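Forum: Manipulation / Teaching and demonstration
Thread: Hand-held gripper vs. leader arm for cloth tasks
Replies: 9

palow_bench
Trying to settle on one method before we collect the next batch in August. Task is strip folding: take a flat towel, fold it lengthwise, lay it on a bed. We have a leader-follower setup (Drindell arms, stock controller) and two hand-held grippers with a wrist-view fisheye. So far 41 demos with the leader arm and 40 with the hand-held. The policy trained on the hand-held set reaches for the right corner more often, but it closes early and pinches air. The leader arm set has the opposite problem: good closure, slow and hesitant approach. Same network, same training length.

tkessler
Closing early is usually a latency mismatch. With the hand-held the finger width is logged the moment you squeeze. On the robot there is a delay between command and motion, plus camera delay. Did you measure both?

palow_bench
Camera delay yes, gripper delay no. I used the number from the data sheet.

tkessler
Measure it. Command a sine on the width, log the reported width, find the shift that lines them up. Do it under load too if your fingers are soft.

Raimonds Grīnberga
I would not blame latency first. Soft fingers bend when a person squeezes a towel against a mattress. The logged width says closed, the tips are in fact pressed into the bed and spread. The robot repeats the width without the downward push. No time shift fixes that.

tkessler
That would show up as missed grasps with the tips too high. He said early.

Raimonds Grīnberga
From the wrist view those two look the same. Check the height at closure before you rule it out.

mod_hirvonen
Moved from General. Please post gripper type and camera mount when asking about demo data.

palow_bench
Both parallel linkage, soft fingers, camera mounted behind the fingers looking forward. Height at closure in the robot runs is 4 mm above the demo mean. So Raimonds has a point, though I don't know if 4 mm is enough on a mattress.

Živko Kovačević
It is enough on thin fabric. We had the same on the Tovlow project with pillowcases. What helped was changing how people do the demo: come in at a low angle, touch, pause, then close. The pause gives the policy frames where contact is made and the fingers are still open. Without it the approach and the grasp run together in a few frames and the network averages them.

rlowell
Disagree on the pause. Put pauses in the data and you get a policy that stops above the cloth and stays there. We spent weeks removing idle frames from a leader arm set for that reason. His leader arm policy is already hesitant.

Živko Kovačević
A pause in contact is a different state from a pause in the air. Trim the second kind, keep the first.

rlowell
If your labels can tell them apart. Most wrist cameras can't see contact.

Živko Kovačević
Contrast matters more than people admit. A red strip on a white sheet makes the edge easy to find. White towel on white sheet, forget it. My fingers are blue for the same reason, they separate from everything I pick up.

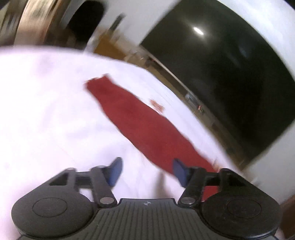

Wrist view, red cloth on white fabric, blue fingers open.

rlowell
Fine for the cloth. I would worry about the screen at upper right. Glossy black with a bright reflection on it. The highlight moves with the camera and the policy can pick it up as a cue.

Živko Kovačević
Move the setup between sessions and it stops being a usable cue. I want backgrounds like that in the set.

tkessler
Only if there are enough different rooms. With one or two you are just adding noise.

palow_bench
Ran the sine test. Gripper delay is well over the data sheet figure, so both of you get partial credit. Retraining with the corrected shift first and the demos unchanged, then a new hand-held set with the low approach. I'll keep the leader arm data out of both runs.

Raimonds Grīnberga
Log the height at closure for each run, please. The mean hides the spread.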